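From: grergate-allotments list
To: the Grergate Gardeners mailing list
Date: October 2, 2018
Subject: Re: [grergate-gardeners] Saving tomato seed, and when to pull the plants

Hello all,

Sorry to be slow getting back to everyone. We had the grandchildren for most of last week and then the dog ate something she shouldn't have, so the computer stayed off. I've been reading the tomato messages this morning with my coffee and enjoying them very much. Let me answer the one below first and then wander off into a few other things, as I tend to do.

> Hi everyone, I'm in my second year at the Grergate plots and
> finally have tomatoes worth bragging about. I grew the big
> ribbed red ones that go around as Stavar and they've been
> wonderful, so I'd like to keep seed for next year. My mother
> always just squeezed them out onto a paper towel and let them
> dry on the windowsill. Is that good enough, or do I have to do
> the thing with the jar? It sounds smelly. Also, when do you all
> give up and pull the plants? Mine still have a lot of green
> fruit on them and I can't bring myself to do it.

First of all, congratulations! Stavar is not an easy one in our heavy soil, and if you got ripe fruit off it in your second year you're doing better than I did. Mine split every August for three years running until I started mulching with straw.

Your mother's way works. I did it like that for ages and had plenty of plants. The trouble is that the seeds glue themselves to the towel and you end up planting little scraps of paper along with them, and the jelly around each seed can hold them back from sprouting. The jar gets rid of the jelly. You squeeze the seeds and juice of a good ripe tomato into a jar, add a splash of water, put a piece of cloth over the top, and leave it somewhere out of the way for two or three days. Stir it when you think of it. When there's a scummy skin on top and most of the good seeds have dropped to the bottom, pour off the mess, rinse what's left in a sieve, and spread the seeds on a plate. A china plate, please! They stick to paper, and they stick to paper plates even worse. It does smell, I won't fib to you. I keep mine in the garage next to the paint.

Pick the tomato from your best plant and take a fruit from the middle of the season if you can still find one. I like to mark a couple with a bit of yarn in August so that my husband doesn't put them in a sandwich.
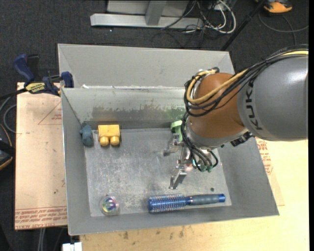 Do the seeds need to be kept in the refrigerator over the winter?
A drawer in a cool room is fine, as long as they are completely dry before they go into the envelope.

I give mine a good two weeks on the plate before I put them away, moving them around with a finger every day or so to break up the clumps. Then they go into paper envelopes with the name and the year, and the envelopes go into a cookie tin. Write the name on right away. I have an envelope from some years back that says only "the good one," and I have grown it out twice and still couldn't tell you which good one I meant.

As for pulling the plants, I hold out until the first frost is in the forecast and then go out the evening before and take everything. Anything with even a blush of color will ripen on the kitchen counter. The hard green ones I fry, or they go into the relish, and the recipe for that is in the list archive from last fall if anyone wants it. It calls for 14 green tomatoes, but it forgives you if you're a few short or over. Go easy on the cloves.

A few people asked about Naltero too. I tried it in two spots, one by the shed wall and one out in the open bed, and the shed ones were much happier. It's a small yellow one, very sweet, with thin skins, and it doesn't travel well at all. You more or less have to eat it standing next to the plant, so I did. Ciobanu is the opposite, a thick paste tomato that will sit in a bowl for a week and not complain. If you make sauce, that's the one I would beg seed of. I put up 62 jars this year, mostly from Ciobanu, and my shelves are groaning.

One caution for the newer folks. If you grew anything marked as a hybrid, you can save the seed, but what comes up may not look or taste like what you had. All three of the ones I've mentioned come true for me. I do try to keep some distance between them, with the beans in the middle, though I've never been strict about it.

I should have more than 300 seeds to share by the end of the month, mostly Ciobanu and a smaller amount of Stavar. Drop me a line off the list and I'll bring an envelope down to the plots for you. All I'd like in return is to hear how they do, and maybe a few seeds of something I haven't tried. I'd especially love a striped one. We start ours on the windowsill and don't put them out until well into May, whatever the weather is promising, after losing a whole tray to one cold night.

Oh, and whoever left the bag of leaf mold by my gate, thank you. It's already on the garlic bed.

Warmly,
Plot by the blue water barrel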